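Support > Guides > Data collection

Section 4: Recording push examples on the block board

Applies to: Dritholm collection bench, Fisberg recorder software
Last edited 7/14/19 by Orlando Pacheco

This section covers recording sessions in which an operator moves blocks with the rod while the recorder saves the arm position, the bench view and a written instruction. Fit the rod and complete the arm checks in Section 3 before you start.

4.1 Before the session

1. Wipe the board with a dry cloth. Do not use polish or spray cleaner. A slick patch changes how far a block slides, and you will not see it in the recordings until much later.

2. Check that the board lies flat on the bench and does not rock when you press each corner.

3. Put all eight blocks on the board. The set has two each of red, blue, green and yellow. If a block is chipped, swap it for one from the spares box and write the change in the bench log.

4. Open Fisberg and choose New Session. Enter your operator name and the bench name. The session folder is made for you. Do not rename it.

5. Jog the arm until the tip of the rod is just clear of the wood. Press Set Height. The software holds the tip at this height for the rest of the session, so you only steer it across the board.

CAUTION: Keep hands off the board whenever the arm is enabled. Press Pause and wait for the amber message on the screen before you reach in to move a block.

4.2 Recording an example

1. Press Shuffle. Fisberg shows a rough layout. Press Pause, place the blocks by hand to match it, then press Resume. The match does not need to be exact.

2. Read the instruction at the top of the screen, for example "push the blue cube next to the yellow heart". If the instruction is already true of the layout, press Skip.

3. Press Record and wait for the tone.

4. Steer the rod behind the block you want to move and push. Short pushes are easier to correct than long ones. If the block starts to turn, back off, come round to the other side and push again.

5. Leave your corrections in. A recording where the block slips and is brought back is a good example and should be kept.

6. When the instruction has been met, lift off the stick and press Stop.

7. Mark the result as Done, Partly done or Failed. Then press Save.

Note: Other blocks may be bumped along the way. This is allowed unless the instruction says to leave them alone.

Note: The recorder stops by itself after 53 seconds. If you run out of time, mark the example as Partly done and save it as normal.

4.3 Working in a crowded group

Layouts with several blocks close together take more care. The rod has to pass between them, and a push meant for one block often carries its neighbour with it.

1. Before recording, look for the side of the group with the most open wood.

2. Bring the tip in from that side. Go round the group even if the path is longer.

3. Move the outer blocks first if the one you need is boxed in. Keep recording while you do this.

4. Star blocks can catch the rod between two points. Pull straight back to free it. Do not twist sideways.
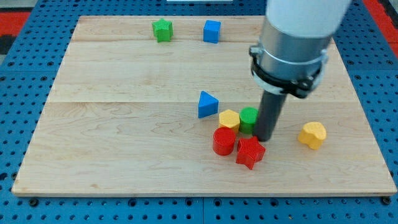

Fig. 4-2. Rod tip in among a group, behind the red star and beside the green cylinder.

4.4 Labels and checking

Each saved example needs a second label, written by someone who did not record it. Open the Baritz viewer, play the clip through once and type one plain sentence saying which block moved and where it ended up. Use the block names from the list: cube, triangle, hexagon, cylinder, star, heart. Always give the colour. There are two stars and two cylinders in the set, and a label that says only "the star" will be sent back.

Batches are closed at 301 examples. The March set was built from 1,825 saved examples before checking. Failed examples stay in the batch with their mark and are not deleted.

If the clip and the arm log do not line up, do not try to trim either file. Flag the example as Sync and go on to the next. Flagged examples are looked at on the Correa bench, where the clocks can be compared.

4.5 Ending the session

1. Press Pause, then Park. Wait for the arm to stop.
2. Press Close Session and check that the saved count matches your bench log.
3. Return the blocks to their tray.
4. Switch off the arm at the controller. Leave the recorder computer on for the overnight copy.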